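Thursday, August 16, 2018
Posted by the Hulport Bench account

ok thread time. spent the morning with my head in an old desktop tower and i have thoughts about CPU sockets. mostly feelings. some thoughts

background: Fothergill (the office downstairs from the repair bench) cleared out a closet and there were towers in it. Dells mostly. they asked if any were worth keeping. i said give me one and i'll see

"worth keeping" for them = runs the invoice thing, opens email, doesn't scream when you turn it on. low bar. most of these clear it with a cleanup

budget they gave me was 200 for the whole job. dollars. parts included. so no we are not replacing the board

first thing i do w/ any of these is lay it on its side, side panel off, get a light on it. you can't work standing up next to a standing tower, your back will hate you by lunch

second thing, touch bare metal on the case. every time. i know. i KNOW. do it anyway

then the cooler comes off and you're at the socket, load plate open, big flat silver chip sitting there looking expensive. it's not expensive anymore but it looks it

bright light helps until it doesn't. all that polished metal round the socket throws it straight back at you and you can't read a thing on the chip. tilt the lamp, not your head

also look at the neighbors before you reach in. memory slots one side, a row of little black chokes, the silver topped capacitors. all of it sits taller than you think when your knuckles are in there

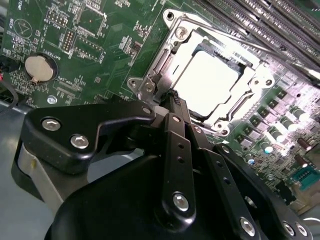
SOCKET STUFF, since people always ask

the lever. unhook it sideways first THEN up. if you're pulling hard you're doing it wrong, stop

chip comes straight up. straight. no sliding, no wiggle, hold it by the edges and don't touch the contacts

put it somewhere flat and clean right away. not your pocket. i have seen pocket

old paste: isopropyl and a coffee filter. paper towels leave fuzz. i bought the fancy Trisetti wipes once and they're fine but a coffee filter is a coffee filter

going back in, line up the corner mark and the notches, let it drop under its own weight, and only then close the plate. the lever will feel stiff at the end, that part's normal, it scared me the first 3 times

coin cell while you're there. if the clock keeps resetting it's that. costs less than a sandwich. people throw out whole computers over this battery and it makes me crazy

ok rest of the case now bc the socket gets all the attention and it's usually not the problem

dust is the problem. dust and cables. one bundle of power wires flopped in front of the airflow and everthing runs hot and loud and someone in accounts says the computer is "dying"

i will say, i love the blue plastic bits on these. blue latches on the drive bay, blue tab sticking out by the power supply. whoever decided that blue means "pull here" i owe them a beer
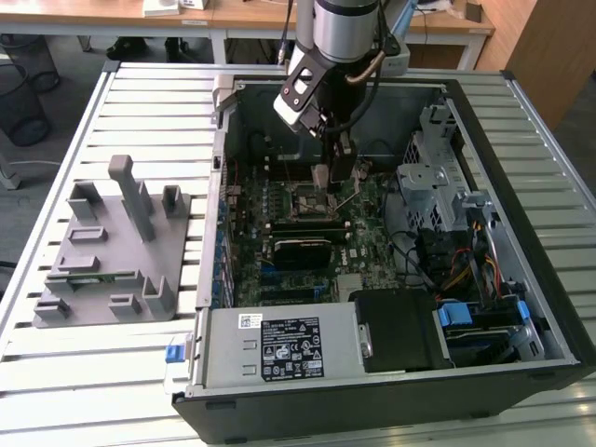
graphics card next. check the little fan on it by pushing it with a fingertip, gently, power OFF and unplugged. gritty = clean it. wobbly = replace it

if you have to pull the card there's a retainer at the end of the slot and it WILL hide from you. feel for it before you yank

power supply: read the label, write down the wattage, leave it shut. i don't open them and you shouldn't either. if it smells burnt it goes in the recycle bin, end of story

drive cage i leave alone unless the drive's being swapped. they want an ssd in there and that's honestly where most of the 200 goes. rest is paste, a battery, a can of air

work surface matters too btw. mine's a slatted metal table, easy to wipe down, terrible for screws. they go right for the gaps. get a magnet tray. Polance sells one that's too small, buy the bigger one

take a pic before you unplug anything. front panel header espcially. you will not remember which way it went

someone asked what a new one would run Fothergill. the quote they got was 673 each before tax. so yeah i'll spend a morning with a coffee filter

that's it, going to eat. will add to this if the thing refuses to boot

Comments (3 shown)

deskfan_ohio: the POCKET. i felt that. bent pins on a board in august heat in a garage, never again

marlowbits: can you do one on the front panel header please, i have been guessing for years

quietpsu: disagree on coffee filters, they shed too if you get the cheap ones. rest is good advice

1,269 views | Contact the bench | © 2018 Hulport Bench | Back to top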